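# About Folleo

Folleo is a table tennis school and equipment workshop for children and adults. It was founded by Nnamdi Nwankwo, who began by teaching six students in a rented hall and mending their paddles at home in the evenings. The school now has 852 members on its books, across all age groups.

Instruction and equipment are handled under one roof. Seema Sengar directs the equipment room, where paddles are checked, cleaned and put away in fabric pouches at the close of each session. Students are expected to learn this routine in their first month. Balls are kept with the paddles and are returned to the same pouch. 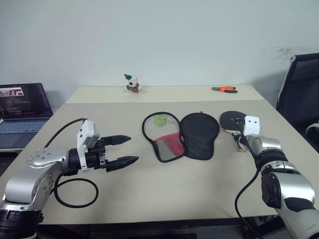 Beginners are lent a paddle for their first 20 lessons and may then purchase one of their own. Rubber is replaced on request, and handles can be rewrapped while the student waits. Repairs to paddles bought elsewhere are accepted at the front desk.

Our main hall is located in the Plotach building, with a second, smaller hall on Baloch Street. Enrollment for the fall term opens in August. Families who wish to visit beforehand may arrange a time with the office.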